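3.2 Racks, labels and what people put where

The bench survey at the Erkedden teaching laboratory asked a modest question: when a shared bench holds a rack with printed positions, does anyone use the positions? The rack supplier, Kullik, evidently believes so, having gone to the trouble of labeling every hole. The laboratory manual believes so too, and devotes a page to the matter. The users of the bench had not, as far as we could establish, read the page.

We recorded 801 placements over the study period, which ran through July with a gap of 10 days when the building was being painted. A placement was any act of putting an upright vessel into a rack or directly onto the bench and letting go of it. Lifting a vessel, looking at it and putting it back in the same hole was not counted, although this is much of what happens at a teaching bench and a fuller account would have to deal with it.

The racks in use were of the clear acrylic type, with holes through a top plate and a shelf lower down. Each hole has its label in small red print, a letter for the row and a number for the place along it (Figure 2). Clear acrylic has real merits. One can check a liquid level without picking anything up. It also has the property of vanishing against a white tabletop, and two of our users reported hunting for a rack that was in front of them.

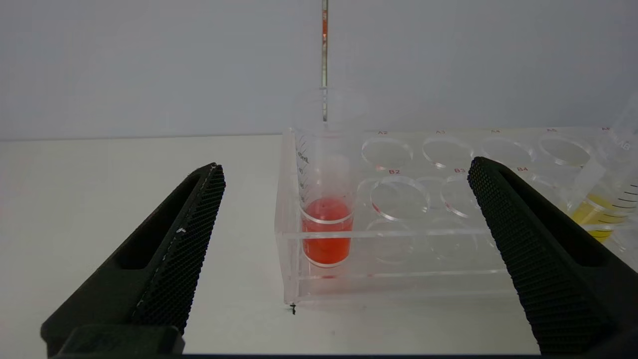
Figure 2. Clear rack with red position labels; holes A2 to A5 are empty, and a graduated cylinder stands at the left of the front row.

The graduated cylinder deserves a word. The manual speaks of racks as holding tubes, and is silent on cylinders. Users were less strict. If an upright thing would go into a hole, it went in, and the hole chosen was usually one at the end of a row. We had expected end positions to be popular with right-handed users at one end and left-handed users at the other. No such pattern appeared, and we have dropped the hypothesis with less regret than it perhaps deserved.

Of all placements, 70 percent went into the front row. This held whether or not the back row was free, and it held on the days when the exercise sheet named a back-row position in bold type. Several users told us that reaching over a filled front row felt risky. One said the letters were "for the people who write the sheets." We have coded this answer as "other."

The Rashidi scheme, in which positions are filled from the first back hole toward the right and then from the first front hole, was followed in full by one pair of users, who proved on inquiry to have been taught it elsewhere. It is a perfectly good scheme — its chief weakness is that it must be remembered at the moment one is holding something that might spill.

3.3 Location of the rack on the bench

The second measure concerned the rack itself. The manual asks that it be kept within easy reach, a hand's width from the front edge, and returned there after wiping down. We noted where it stood at the start and end of each session.

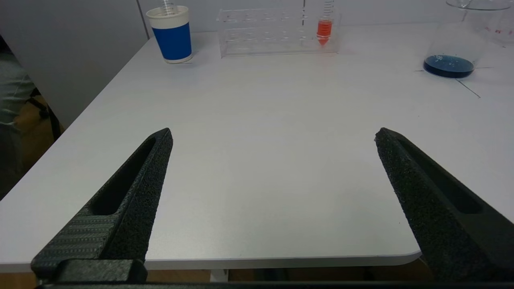
Racks drift backward. A rack that began near the front edge tended to finish the session closer to the wall, with whatever else had been moved out of the way, and there it stayed until someone wanted it. Wiping down seems to be the main cause. A user clearing space for the cloth pushes things away, and pushing them away is a great deal easier than remembering to bring them back. The Dritex mats trialed in the second half of the study, which carry a printed outline for the rack, slowed the drift but did not stop it. On several occasions the mat was found in its proper place with nothing on it.

Non-laboratory items were recorded separately. Paper cups were the usual case, and the rules about them are clear and displayed by the door. We make no claim about what any given cup was for, having decided early on that asking would affect later behavior, and possibly our welcome.

Distance from the front edge at the end of a session was not related to group size. It was weakly related to the length of the exercise, longer sessions leaving the rack farther back, but the starting positions varied enough that we would not lean on this. The tape marks used to standardize them were removed in the second week by the cleaning staff, who had not been told what they were.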